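4.2 Stability of saucer-and-bottle arrangements on household tables

The claim that a wide saucer under a bottle makes a table setting safer is repeated so often in the home organization literature that few authors bother to cite anything for it. We went looking for the source. The most commonly referenced document is a product leaflet for the Sitent tableware line, which states that a dish "keeps the bottle where you put it" and offers no measurement in support. Two later handbooks repeat the sentence almost word for word. We could find no trial in which somebody had compared a bottle on a dish with the same bottle on a bare tabletop.

There are reasons to doubt the claim on simple grounds. A bottle tips when its centre of mass passes beyond the edge of its own base. Putting a dish under it does nothing to widen that base unless the two are fixed together, and in ordinary kitchens they aren't. If the dish has a sloping rim, a bottle that slides off centre may end up with part of its base on the slope, where it leans. The dish also raises the bottle slightly. What a dish might plausibly do is catch drips, and it gives the person setting the table a target, so that the bottle is put down in the same spot each time. Neither of these is stability, although the handbooks run all of them together under that heading.

We therefore treated placement and stability as separate outcomes. The household sample comprised 21 kitchens recruited through the Tralport housing co-operative, each visited once in September. In every kitchen the resident was asked to set the table as they would for an ordinary supper, using their own things first and then a standard set supplied by us. Tabletops varied more than we had hoped. Some were varnished, some oiled, and a good number were covered with a vinyl cloth that the resident preferred not to remove. We have left the cloth-covered tables out of the placement figures and report them in the appendix.

The arrangement of interest is the simplest one in the study, a single upright bottle in the middle of a round dish (Figure 3). Light plastic bottles were of particular concern, as they are what most people seem to have on hand and are the easiest to knock over when nearly empty.
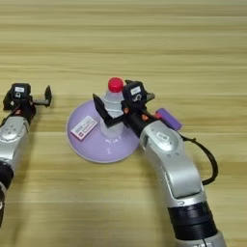 Figure 3. Clear ridged plastic bottle standing in a shallow lavender dish on a light wooden tabletop.

Dinu objected to this part of the design when an earlier draft was circulated, and the objection deserves to be set out in full. On this view a bottle in the centre of a dish is an arrangement that hardly anyone leaves alone for long: people pour, pass the bottle across and put it back down wherever the dish happens to be nearest, often half on the rim. A study that starts from a tidy centre, Dinu argued, is measuring how people set a table for visitors with clipboards and says little about supper.

We think that is largely correct. In the pouring sessions, which used 40 pours per household split evenly between dish and bare table, bottles were returned to the middle of the dish less often than residents predicted when we asked them beforehand. Several residents moved the dish to meet the bottle. One took it away altogether after the first few pours and said it was in the road of the salad. The handbooks make no mention of this behaviour, and it would be hard to see in any survey that relied on people's own accounts of their tables.

The effect on tipping was small and, in our reading, not distinguishable from nothing. We decline to report it as a trend. The Zosus group have described a comparable difference as "promising" on a sample no larger than ours, and we can't see what it promises. Their tables were all of one model, their bottles were all full, and the person nudging the table knew which condition was being tested. Our own nudges were no better blinded, a dish being a difficult thing to hide.

Colour was recorded but not analyzed. A reviewer suggested that a dish in strong contrast with the tabletop might be easier to aim for. It might, but residents' own dishes came in too many colours for us to say so, and we would want a purpose-built comparison before repeating the idea in print.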